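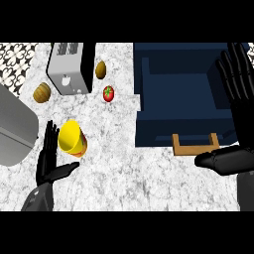 Figure 3. Head-camera view of the simulated kitchen counter used in the clear-and-stow task, as passed to the policy after letterboxing. Both hands are open. The cup lies on its side near the left hand; the handle on the blue container is near the right.

4.2 Observation pipeline and hand assignment

The policy receives a single colour image from the head camera together with the joint positions of both arms and both hands. No depth channel is used. The rendered image is wider than the square input the vision encoder expects, so we scale it to full width and pad the top and bottom with black. In early trials we cropped the sides instead. This removed part of the wrists from view in many starting poses, and the policy then relied almost entirely on the joint readings to place the hands. Padding wastes some of the input but keeps both hands visible in layouts such as the one in Figure 3, where the right hand sits close to the border of the view.

Perception and planning are split into two modules that run at different rates. The perception module, built on the Fikow tracker, labels each object on the counter and estimates its position on the counter plane. The planner, Tarkus, takes those labels and returns a short list of subtasks, each tied to one hand. The low-level controller then runs each subtask in chunks of 50 control steps, after which it reads a new image and the current plan. A chunk is never interrupted by a change of plan. We tried allowing this and found that the fingers would often stop halfway through closing, leaving the object in a pose that the tracker had trouble with.

Hand assignment follows a cost with two terms. The first is the path length from the palm to the grasp point. The second is a penalty for crossing the midline of the counter, which grows when the other arm is already moving. For the layout in Figure 3 the cost gives the cup to the left hand and the handle to the right, and the two subtasks may run at the same time. The tomato is a harder case. It lies in the strip of counter between the toaster and the container, and either hand has to reach past something to get to it. Tarkus holds such objects back until at least one hand is free and the other is parked.

The cup raises a separate problem. Grasp targets for cups were first defined in the object frame with the opening facing up, and the controller was trained mainly on upright cups. When the cup is on its side, the same target can place the thumb below the counter surface. We therefore added a check that projects each fingertip target onto the counter plane and rejects any grasp with less than 3 mm of clearance. If every stored grasp is rejected, the planner inserts a reorienting push before the grasp. The push uses the outer edge of the hand with the fingers held straight.

Handles are treated as a distinct class and are not grouped with the body they are attached to. The tracker fits a line to the grip and reports its midpoint and direction. The right thumb is then aligned with that line before the fingers close. The pull direction is taken from the joint axis in the scene file, so the results for this subtask should be read as an upper bound on what the controller could do with an estimated axis. Work on estimating the axis from motion was started by Polyxeni Koutsoukos in January and is not covered in this paper.

4.3 Scene variation

Each training run draws from 200 base layouts. Object poses, counter texture, wall tile and light direction are sampled independently. Large fixed items, including the toaster, are moved only along the rear of the counter. Small food items may be placed anywhere that leaves the tracker an unblocked view at the first step. Rotation about the vertical axis is limited to 90 degrees either way for objects with a marked front and is not limited for the rest.

We did not vary the camera pose. A small error in camera pitch shifts the estimated position of objects at the rear of the counter far more than those near the hands, and the effect is hard to separate from errors in the tracker itself. The Galtelthorpe test set, described in Section 5, includes a fixed pitch offset for this purpose.

Collision shapes for the hands are simplified to one capsule per finger segment. Contact between the two hands is enabled during testing and disabled during the first stage of training, following the schedule given by Siliņa and Vlachopoulos in their earlier report on the Panagiotou simulator. With contact enabled from the start, the policy learned to keep both arms far apart and seldom attempted objects near the midline.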